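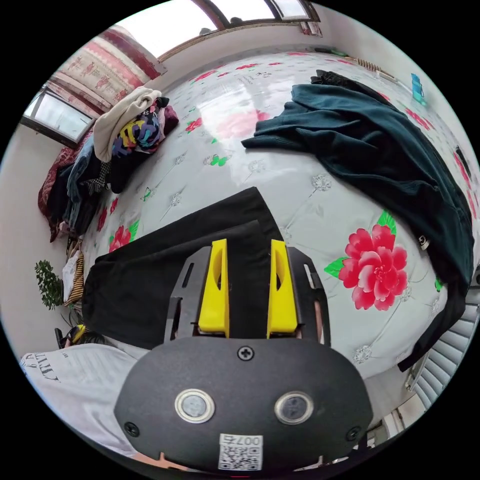
Black clothes and a white shirt on a bed.

My neighbor Suleiman Ogbonna owns seven pairs of black pants and considers himself a man of varied wardrobe. One pair is for work. Another is for work when the first is in the wash. A third is for funerals, and has lately been demoted to gardening after an accident with a rosebush. He can tell them apart by touch, like a shepherd with his flock, and he thinks less of me because I can't.

I bring him up because he has been reading about the capsule wardrobe, and I have had to hear about it over the fence since November. The idea, if you have been spared it, is that a sensible adult needs very few clothes, all of which go with one another, and that getting down to this number will free up the mind for higher things. Suleiman has not told me what the higher things are. So far they seem to be talking about the capsule wardrobe.

I have nothing against owning less. My grandmother owned two coats, one of them for church, and she would have been baffled to learn that this was a method. What bothers me is how much shopping is involved. You can't, apparently, just stop buying pants. You have to get rid of the wrong pants and buy the right ones, which come from a firm called Cundullow and are the color of wet slate. The starter set costs $3,180. For that money you get a small pile of garments and a booklet telling you how calm you are.

There is a rival camp, and I have looked into them too. They follow the Michailidis plan, under which you keep everything you own but turn all your hangers backward, then throw out whatever hasn't been turned around in 100 days. I tried it. By this measure I should throw out my suit, my raincoat and every sweater I have, since it was a warm, dry spring and no one got married. I should keep a T-shirt from a bank that no longer exists. 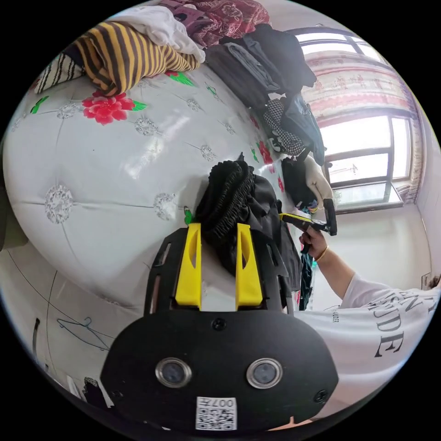 The trouble with both systems is that they assume clothes are a problem of arithmetic. Most of mine are a problem of memory. I have a green corduroy jacket I bought in Belusdale on a trip when it rained the whole time, and I have worn it perhaps twice. It makes me look like a geography teacher who has been let go. I'm keeping it. My sister Illia tells me I should take a photograph of it and give the jacket away, so that I'd have the memory without the bulk. She has given me this advice from a house with a canoe in the dining room.

I also suspect that a tidy closet is mostly enjoyed by the person who has just tidied it, and for one afternoon. Then laundry happens. The pile moves from the dryer to the bed, and from the bed to the chair at bedtime, and back to the bed in the morning so that somebody can sit on the chair. Cundullow's booklet has a page on folding and nothing at all on the chair.

Suleiman is down to five pairs now. He told me so last week, looking a little drafty, and asked whether I still had the box he'd given me for the thrift store. I do. I've been meaning to drop it off.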